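Tuesday, October 20, 2020

Went to the open day at Cledness after all. I'd told Violeta I would decide in the morning, which she correctly took for a no, so she turned up outside at nine with the engine running and two coffees, one of them already half gone. Mine, as it happened.

Cledness is out past the tile warehouse, in a building that used to sell pool supplies and still has a dolphin over the side door. There was a table with name stickers. I wrote mine too large and spent the day introducing myself to people who had read me from across the parking lot. Masks on, chairs far apart, a bottle of sanitizer on every flat surface. The coffee urn was roped off like a museum piece.

Heino Ramanauskas gave the welcome. He is the founder, or one of them, and he has the sort of calm you get from explaining the same thing to investors since March. The project is called Inus. The idea is that a pair of robot arms learns its way around a kitchen, and it does most of its learning in a simulated one, where a dropped plate costs you a click. I wrote that down on the back of my hand-out and then lost the hand-out. He said they had run 2,900 practice attempts on the current kitchen. A man behind me whistled. I thought of my brother, who has had a similar number and still can't do rice.

Then the demonstration, which was on a big screen, in the dark, and which I had somehow imagined would involve lunch. Piret sat at the keyboard. She does the scenes, meaning she decides where the pan goes and what the counter is made of, and she has chosen marble. I asked whether marble was harder for the robot. She said no, she just likes marble. I warmed to her a good deal after that. In my own kitchen the counter is whatever color the last owners were sad about, so if I ever get to make one out of nothing I'll go for marble as well.

The hands were what I kept looking at. I came expecting pincers, and one of the arms has a proper black hand on the end of it, with a thumb and long fingers, opened wide next to the frying pan like somebody who has just been told the price. Violeta whispered that it looked like it wanted to be asked to dance. We were shushed by a teenager.

I'd love to report what it cooked. The first run stopped almost at once and Piret said a word in Latvian and started it again. The second went on longer, with the arms moving very slowly and everybody leaning forward, and then it was time for questions. A woman named Slavica Živković asked if it could do dishes. Heino said dishes were on the road map. She asked where on the road map. He said it was a long road. She wrote that down, and I think she may be from the bank.

Valdir Godoy asked the only clever question, about what happens when the real kitchen has a drawer hanging open that the pretend one doesn't. Heino lit up and answered for so long that the lights, which are on a sensor, came on and went off again twice. I followed it as far as the drawer. As I understood it they change the kitchen a little every time, so the robot never gets too comfortable. This is also how my mother ran hers.

Afterward there were cookies in separate little bags, and Violeta took 2 and said the second was for me, and ate it in the car. They want 300 people to sign up for the newsletter by Christmas. I signed up. I also signed Violeta up, for the cookie.

Came home and made eggs. Stood there for a while with the spatula, watching my own hand open and close. It is pretty good, for something that never had any training to speak of. Burned the eggs.

Piret sent everyone a picture from her marble kitchen this evening, so I've printed it and stuck it in here. Must call the dentist tomorrow, and find the lid for the blue pot. 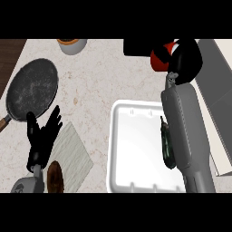
Piret's kitchen at Cledness, with the hand by the frying pan.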